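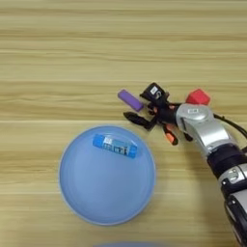 Craft tables back on at Clada hall from June

The drop-in craft mornings are on again at Clada hall, starting in June, doors 9.30am and packed up by noon. Gold coin at the door. Kids under 7 need a grown-up with them, older ones can be left as long as someone signs the sheet.

Organiser Kieran Mulcahy has changed how the gear goes out. No more big tub in the middle of the table — everyone gets a plastic plate, and the glue stick lives on the plate. Blue plates for glue, other colours for beads and scraps. Plate goes back to the bench at the end, glue stick still on it, cap on please.

"We went through 253 glue sticks last year and I reckon half of them dried out under the heaters," Mulcahy said. "The plates were left over from the Zacharias St fete so they cost us nothing."

The wooden tables are staying bare this year too. The old vinyl covers have gone, glue got under them and they smelt. Wipe spills while there still fresh, warm water and a cloth, no scrubbers on the timber.

Room for 60 at a sitting. First morning is paper collage with Iraklis Gavalas, who ran the lantern table last winter. Bring old magazines, wrapping paper, cereal boxes if you have them. No glitter.

Donations of glue sticks welcome, any brand, unopened. Drop them at Prakamo Stationery on the main street or at the hall kitchen before 4pm. Spare aprons also wanted, especialy adult sizes.

Parking round the back, the front gate is shut till the path is fixed.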